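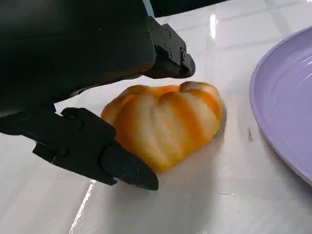

Traltport 机器人论坛 › 末端执行器与手部 › 对比测试

主题：Gavov 多指手和平行夹爪抓软质食品的对比，附腕部相机和控制器的问题

qianxi_servo　楼主　2021年3月19日

先列配置，后面讨论都以此为准。

机械臂：双臂，左右对称安装，控制器是 Nieminen，手臂和手走两条独立总线。
末端 A：Gavov 多指手，左右各一只，指尖用原厂黑色指垫。
末端 B：平行夹爪，自己加工的指板，贴硅胶片。
腕部相机：Timatden 广角，左右各一个，固定在手腕侧面。
头部相机：同品牌的宽视场型号，向下俯视。
台面：白色亮面，带浅灰方格线。

任务是把南瓜形面包从台面抓起放到盘子上，再从盘子里抓起放回台面。面包表面有瓣，瓣之间是沟，指尖落在沟里和落在瓣上，受力完全不同。抓取动作由遥操作录制，策略训练之后再说，这个帖子只谈硬件。

到目前为止，末端 A 录了 1892 条，末端 B 录了 2204 条。条数不等是排班造成的，统计时按比例算，没有截齐。

初步结果：

一、从台面抓，两种末端成功率差别很小，平行夹爪略高。
二、从盘子里抓，多指手明显好。平行夹爪的指板外缘会先碰到盘沿，操作员只能改用倾斜姿态进入，然后把盘子推走。
三、压痕。平行夹爪留下的压痕更深，集中在两侧。多指手的压痕浅，但位置分散，有时顶部也有。
四、单条时长，多指手长。操作员的意见是手指多，确认接触要多看一眼。

目前有两个问题没有解决。第一，腕部相机的画面里手壳占得太多，左上角基本是黑的。第二，手的指令和臂的指令有时间差，闭合时臂还在走，指尖会在面包侧面蹭一下。

想听听用过 Gavov 的人怎么处理。

xiaohuo_gongcha　2楼

腕部相机先问一句：你是按官方支架装的，还是自己改过？官方支架的光轴和掌面夹角偏小，手一张开，近处的手指就把画面吃掉一块。我这边垫了一片斜垫片，夹角加大，遮挡能少一些，代价是远处看得少。

qianxi_servo　楼主

官方支架，没改。斜垫片考虑过，担心的是已经录的数据外参全变，前后两批不能混用。

bujin_dianji　3楼

外参变了就重标，分批记版本号，这不算障碍。反而我想问，为什么认为手壳遮挡是问题。策略看到自己的手是有用信息，指尖和物体的相对位置都在画面里。完全不遮挡的视角，往往指尖也看不见。我们做过一次对比，把相机往外挪，手壳基本出画，结果闭合时机判断变差。

xiaohuo_gongcha　4楼

看到指尖有用，看到外壳没有用。这两件事要分开说。外壳那一大块是纯黑，没有纹理，在图像里占着像素，编码器也得不到任何东西。

bujin_dianji　5楼

占着像素不等于有害。固定不动的黑块对网络来说等于常数。你说的有害要有数据，我这边的数据是挪相机之后变差。

xiaohuo_gongcha　6楼

你挪相机的时候视角和距离一起变了，变差不能算到遮挡头上。要对比就只改一个量。

qianxi_servo　楼主

两位先停一下，我补一张头部相机的图，台面布置看这张比较清楚。
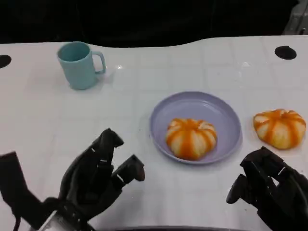
图1　头部视角，浅蓝色杯子在左后方，一个面包在淡紫色盘子里，另一个直接放在台面上，双手位于前方两侧

杯子是后续任务用的，这一组测试不碰它，但一直留在台面上，免得策略把“台面上只有面包和盘子”当成条件。两只手各负责自己一侧，中间区域由操作员决定用哪只手。

头部相机的高光是个麻烦。台面反光，面包的浅色部分和台面的亮度接近，自动曝光一变，浅色的瓣就和背景糊在一起。现在把曝光锁死了，白平衡也锁了。

laoxu_fangkuai　7楼

台面换哑光的。亮面台面做视觉等于自己找事。

qianxi_servo　楼主

最终部署的台面就是亮面，换掉之后数据对不上现场。

laoxu_fangkuai　8楼

那就加偏振片。相机镜头上一片，灯上一片，正交。Timatden 广角镜头前端没有螺纹，要自己做个压圈。另外注意广角边缘的消光不均匀，角落会有残留反光，中间是干净的。

moli_chuandong　9楼

说回手。楼主第三条压痕的结论我不太认同。平行夹爪压痕深，很可能是夹持力没有调到可比的水平。Gavov 的电流上限默认给得很保守，平行夹爪一般默认给得高。请把两边的力设定写出来，不然等于拿松的比紧的。

qianxi_servo　楼主

合理。多指手的电流上限设在 64，单位是控制器内部刻度，没有换算成牛顿。平行夹爪用位置控制，目标宽度比面包窄，最终力由驱动器限流决定，限流值是出厂值。两边确实没有对齐。

moli_chuandong　10楼

那第三条应当撤掉，或者注明“默认设置下”。对齐的办法很简单，用一块薄膜压力片夹在指尖和一个硬块之间，两种末端各夹若干次，调到读数一致再测。硬块要用带弧面的，平面硬块对多指手不公平，指垫是圆的，接触面积小。

qianxi_servo　楼主

已经在首帖的统计表里给第三条加了“默认设置下”。薄膜片下单了，到货后补测。

bujin_dianji　11楼

力对齐之后还有一个因素，接触刚度。你的平行夹爪指板是刚性的，只有硅胶片那一层有变形量。多指手的关节本身可以反驱，碰到东西会让。同样的稳态力，平行夹爪的冲击峰值高，压痕看的是峰值。所以我估计对齐之后差距会缩小，方向不变。

moli_chuandong　12楼

Gavov 的关节可反驱程度有限，末节尤其差，减速比大。断电的时候用手掰一下就知道，根部能掰动，末节很涩。你说的“会让”主要发生在根部。

bujin_dianji　13楼

根部让就够了，力臂长，指尖位移不小。

moli_chuandong　14楼

根部让的时候指尖走的是弧线，方向有切向分量，对软东西等于搓。楼主说的“侧面蹭一下”，我怀疑有一部分就是这个，跟总线时间差无关。

qianxi_servo　楼主

这个解释以前没想到。我分开测一下：臂完全静止，只闭合手，看指尖轨迹。

关于时间差，现在的情况是：臂的指令周期由 Nieminen 控制器定，手的指令由上位机另一个进程发，两边没有共用时钟。日志里只有各自的接收时间戳，发送时间戳没记。

hengwen_jilu　15楼

Nieminen 的时间戳要小心。固件大版本 2 之前，时间戳打在解包之后，总线忙的时候会漂。升级之后改成打在收包中断里。先看一下固件版本再分析日志。

另外建议不要用两个进程各发各的。我们的做法是手的指令也从臂的实时循环里触发，上位机只写共享内存，实时侧每个周期读一次再转发。手的总线慢一点没关系，延迟固定就可以补偿，抖动才难办。

qianxi_servo　楼主

查过了，是旧固件。升级之前录的数据，时间戳要按“不可信”处理，图像和关节的对齐只能靠动作特征去估。

hengwen_jilu　16楼

可以用指尖接触盘子那一下对。手的电流有一个台阶，图像里指尖停住，两边各取一个时刻，差值就是偏移。每条取一次，画分布，分布窄就整体平移，分布宽就只能逐条对。

laoxu_fangkuai　17楼

图像里“指尖停住”怎么判断？指垫是黑的，手也是黑的，背景再暗一点光流就散了。

hengwen_jilu　18楼

看指尖和盘子的边界。盘子是浅色的，边界对比度足够。台面抓取那一组不好用，指尖和投影混在一起，精度差一些。

qianxi_servo　楼主

盘内抓取的腕部画面贴一张，各位看看边界够不够用。
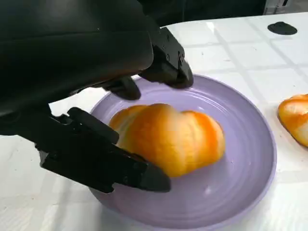 图2　腕部视角，盘内抓取，左下方手指的指端贴着面包左侧，压在盘面上

指端和盘面的分界比较清楚。上方那节指头悬在盘沿右上方附近，和盘沿离得很近，用它做特征点不合适，单靠一个腕部视角分不出碰没碰。

hengwen_jilu　19楼

左下那根可以用。楔形指端加浅色盘面，边缘检测能直接出来。取感兴趣区域的时候把右侧那个面包排除掉，它的亮面会产生多余边缘。

xiaohuo_gongcha　20楼

这张图正好说明 4 楼的意思。左上的外壳大面积无纹理，还在下面压了一片很深的影子，这片影子是随姿态变的，3 楼说的“常数”不成立。

bujin_dianji　21楼

影子随姿态变，这一点接受。但影子是手挡光造成的，相机换位置影子照样在，只能靠补光。垫片解决不了。

xiaohuo_gongcha　22楼

垫片让外壳少入画，影子交给补光，两件事都可以做。Timatden 有配套的环形灯，装上之后亮面台面会出一圈反光，不推荐。用头部侧面的大面积柔光比较合适。

laoxu_fangkuai　23楼

同意不用环形灯。柔光板尺寸要大，小了在台面上仍然是一条亮带。

dianliu_huan　24楼

我用的是平行夹爪，替它说几句。盘内抓取吃亏是指板太宽，楼主说指板外缘先碰盘沿，换窄指板就能进去。市售指板大多按工件设计，抓盘子里的东西本来就要另做。我们做的指板末端收窄，下缘倒圆角，盘内抓取从竖直方向进入，盘子基本不动。

多指手一只的价格够买好几套夹爪，还要算维护。Gavov 的末节腱绳用一段时间会松，重新张紧之后零位要重标，零位一变，前面录的手部关节数据和后面的就有偏差。录大批量数据的时候这一条比成功率重要。

moli_chuandong　25楼

腱绳松弛确实有，我这边两只手松的速度还不一样。处理办法是每天开机跑一次全程开合，记录两端限位的编码器读数，漂移超过阈值就停用。数据里把当天的限位读数一起存，训练时可以归一化。

qianxi_servo　楼主

每日开合测试目前没做，从明天加上。之前的数据没有限位读数，只能从每条开头的全张开姿态反推。还好录制规程要求每条从全张开开始。

窄指板的图纸方便发一份吗？平行夹爪这边重新测一轮，指板不改的话，第二条结论也站不住。

dianliu_huan　26楼

图纸发站内信了。注意硅胶片要包过下缘，不包的话圆角处是金属直接碰盘子，会打滑。

chengzhong_ceshi　27楼

插一个问题。面包本身怎么管理？软质物体反复抓会变形，抓到后面和开始的时候刚度不一样。A 和 B 是交替录的，还是先录完一种再录另一种？

qianxi_servo　楼主

分时段交替，同一个物体在一个时段内只用一种末端。物体有编号，但没有记录累计抓取次数。

chengzhong_ceshi　28楼

那顺序效应没有排除。建议每次录制前用压缩量测一下，同一砝码放上去，读高度变化，变化过大就换。做起来很快。

moli_chuandong　29楼

支持。压痕数据没有这个读数，力对齐了也没有意义。

bujin_dianji　30楼

还有抓取方位。这种带瓣的形状，两指夹在两条沟里最稳，夹在瓣上会转。平行夹爪两个接触点，对方位敏感；多指手接触点多，不敏感。摆放角度没有随机化的话，操作员会下意识挑容易的角度摆。

qianxi_servo　楼主

摆放位置随机，角度由操作员自己摆，没有随机化。这一条记下，下一轮用转盘给角度。

dianliu_huan　31楼

多指手对方位“不敏感”这个说法保留意见。盘子里空间小，除了拇指，能碰到面包的往往只有一根，其余的卷着或者悬着。有效接触点和平行夹爪一样多，力的方向还不如平行夹爪正。图2里贴着面包侧面的也就是左下那一根，上面那根卷着。

bujin_dianji　32楼

单张图看不出受力。卷着的那根下面是什么情况，腕部视角被挡住了，要看指关节电流。楼主把盘内抓取的各指电流放出来就清楚了。

qianxi_servo　楼主

电流曲线有，采样率低，只能看稳态。粗看一遍，盘内抓取时除拇指外确实常有一根手指电流明显高于其他，但抬起之后会重新分配，另一根跟上来。旧固件时间戳有问题，跨通道的先后关系先不下结论。

dianliu_huan　33楼

抬起之后才跟上来，说明抬起之前是两点接触。维持原来的意见。

bujin_dianji　34楼

抬起之后才需要抗转动，那时候跟上来正好。这里分歧在于评价哪一段，等新数据。

qianxi_servo　楼主

整理一下下一轮的改动：

1. Nieminen 控制器升级固件，手的指令改由实时循环触发，发送和接收时间戳都记。
2. 薄膜压力片对齐夹持力，弧面硬块。
3. 平行夹爪换窄指板，硅胶片包下缘。
4. 每日开机测 Gavov 手的全程限位，读数入库。
5. 摆放角度用转盘随机给定。
6. 物体录前测压缩量，记累计抓取次数。
7. 头部相机加偏振片，侧面加柔光板。
8. 腕部相机支架暂不动，等前面几条做完，再单独做垫片对比，只改夹角，镜头到掌面的距离用另一片平垫补回来。

旧的 1892 条和 2204 条保留，标为第一轮，不和第二轮合并统计。

xiaohuo_gongcha　35楼

第 8 条可以。垫片我这边有现成的三种角度，孔位和官方支架一致，需要的话寄一套。注意垫上之后线缆出口会朝向手腕转动方向，走线要多留一段，不然腕关节转到头会拉接头。

qianxi_servo　楼主

需要，站内信发地址。

laoxu_fangkuai　36楼

偏振片加上之后进光量掉一截，锁死的曝光值要重定，别沿用旧的。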